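15th April, terrace furniture, table 2

Chun-yin wants to sign off the Tarketti round top this week. I'm not there yet. The supplier sheet says the composite slats "will not hold grime in the seams." Every seam runs in toward the middle, and I had to go over them twice with the stiff brush in March. Wiping with a cloth did next to nothing.
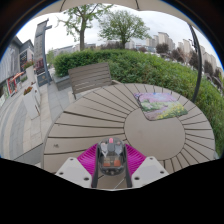

Round top with picture card on it, chair and hedge behind.

There's a small dark mark on the slats to the left. I-hsuan says dirt, I say ask again after a proper scrub. The smooth center is fine, no complaints.

Quote is 2,843 for the set, chairs included. Wuteck came in 300 lower with a plain top, and I still don't see what the sunburst gets us. Katbridge never wrote back.

To do: scrub the mark, pour water on the seams and time it. No order before that.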